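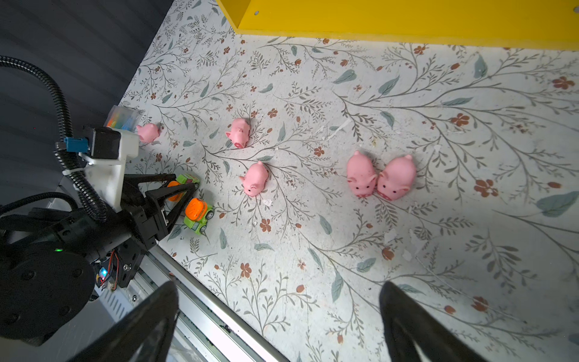 ## Teaching the planner about pigs

I've spent most of October on the segmentation half of Sturell, our little planning stack, and I have grown very fond of pigs. Pink ones are easy until two of them stand nearly touching, and then the mask melts into one long animal and the planner goes for the middle of it (every time!). Turning the merge distance down to 15 pixels helped, though it also started splitting the mixer trucks into a drum and a cab.

The flowered tabletop is its own adventure. Those rust-orange blossoms kept landing in the same color bin as the orange drums, so I've added a depth check before anything gets called an object.
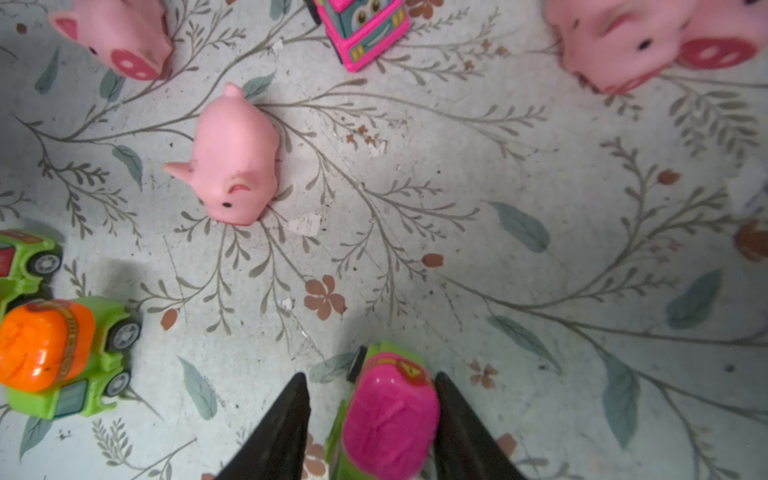

**Lilla Gál**
*Perception software, Ostach*

Next up is the grasp scorer, and the truck with the pink drum is the one I keep coming back to, what with a pig-colored lump riding on a green body. Jasmina wants me to label 300 more views first. I'd like to get away with 50, so we're still talking!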